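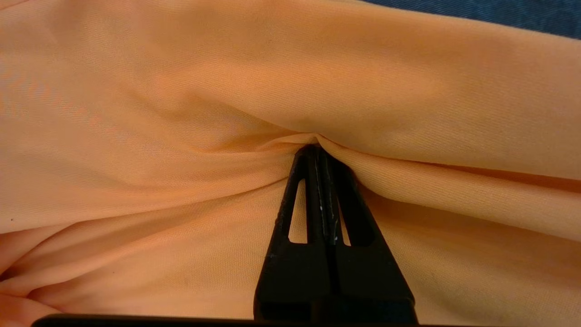
Home | Issues | Water Desk | Letters | Subscribe

Reading time: 3 minutes

The new summer watering rules for Evness were published on 12th April, and I have now read them two times from the first page to the last. I think they are better than the rules of last year, but they are still kind to people who have large gardens and strict with people who have small ones. On the map that comes with the rules, the dry districts are colored a pale orange, and that color now covers nearly the whole valley. Only the upper streets near the reservoir stay dark blue. I live in the orange part, so please read my opinion with this in mind.

The main rule is simple. From the first day of August, every household may water outdoors for 20 minutes, 3 times a week, and only before the sun is high. Vegetables and young trees are allowed a little more. Car washing at home is forbidden, except with a bucket. This part I support completely. My own beans survived last summer on bath water, and they were good beans.

My difficulty is with the exception on page nine. A property that has a "landscape plan of established character" can ask for a permit to water longer. The permit costs 150 a season. For a family in the lower town this is a serious amount of money, and anyway they have no landscape plan, they have a yard. For the owners on Stöckli Hill it is less than they pay for one visit of the gardener. So the permit will go to the same lawns which already use the most water, and the utility will write in its report that everybody followed the rules.

I asked Štěpánka Ďurica about this. She sat on the panel that prepared the text, and she was patient with my questions. She told me that the exception was added late, after many letters from the hill, and that without it the whole package would maybe have failed. "I prefer a rule with a hole to no rule," she said. I understand this position. I do not share it. If the permit must exist, its price should depend on how much water is used — the tenth hour should cost much more than the first.

There is also the question of who will check. Trodeo, the company which reads the meters, sends its data to the utility only once in a season. When somebody waters every night for weeks, we will learn of it when the rain is already back. The town of Busuda, on the other side of the ridge, changed to monthly readings and published the totals by street, without names. I was there to visit my cousin and I saw the list in the window of the post office. People were standing in front of it and talking, and some of them were a little red in the face.

Radoslava Trnka wrote to us that brown grass is not dead grass, it only sleeps, and she asked that we repeat this every year. I repeat it gladly. She has cut her own lawn down to a strip and planted thyme and yarrow on the rest.

Comments on the rules can be sent to the utility office on paper or by e-mail until the end of the month. If you write, please mention page nine and the meter readings. A short letter is enough, and it can be written by hand.

Contact the Water Desk | © Evness Valley Newsletter | Back to top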